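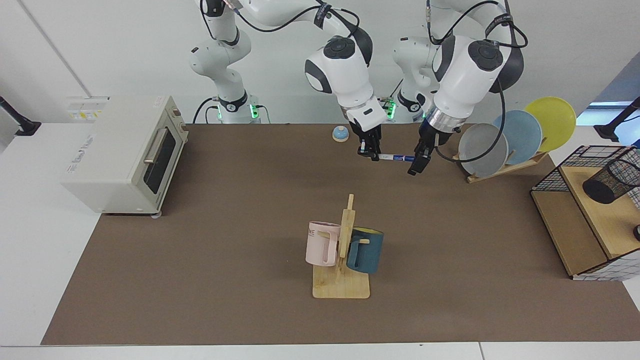
4. Descaling the Birkow countertop water boiler

Descale the boiler every 60 days, or sooner if the low-flow symbol stays lit after a refill. In hard-water areas such as Flindville the interval may be shorter.

CAUTION: Switch off at the wall and leave the tank to cool before opening the drain plug.

4.1 Draining

1. Place a bowl under the drain plug.
2. Turn the plug anticlockwise by two full turns. Do not remove it completely.
3. Let the tank empty. This takes nearly 34 minutes from full.
4. Close the plug by hand. Do not use pliers.

Note: A small amount of water remains below the element. It does not affect the descaling solution.

4.2 Descaling

5. Dissolve one sachet of citric acid descaler in cold water and pour it into the tank up to the lower mark.
6. Switch on at the wall and hold the Clean key until the display shows C2.
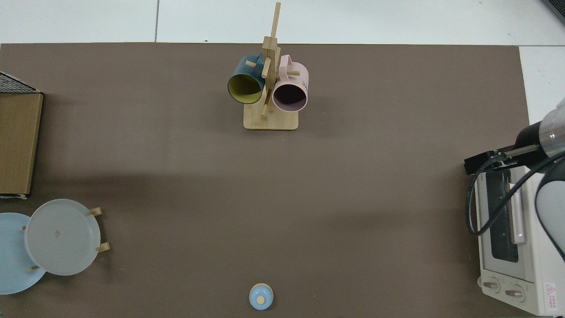
The display returns to the clock when the programme ends. Do not draw water for drinks while C2 is showing. If the programme is interrupted – for example by a power cut – start again from step 6 with the same solution.

4.3 Rinsing

7. Drain the tank as in 4.1.
8. Fill with fresh water to the upper mark, boil, and drain again.
9. Repeat step 8 if the water smells of descaler.

CAUTION: Vinegar must not be used. It damages the tap seal.

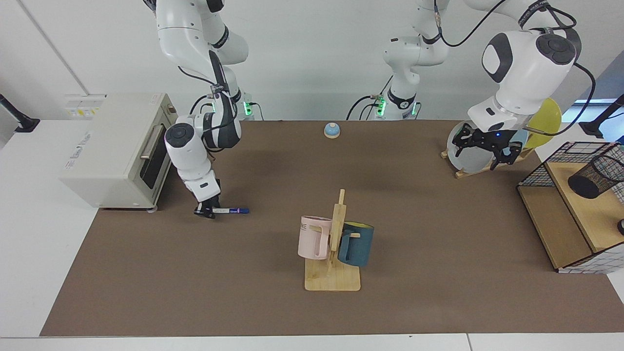 Text: Estrella Becerra
Technical check: Crescencio Bautista, Pavville
Revised October

4.4 Resetting the reminder

10. With the boiler on standby, press Clean and Temp together and release both keys when the display flashes.
11. Check that the low-flow symbol has gone out. If it remains lit, clean the inlet filter as described in section 5.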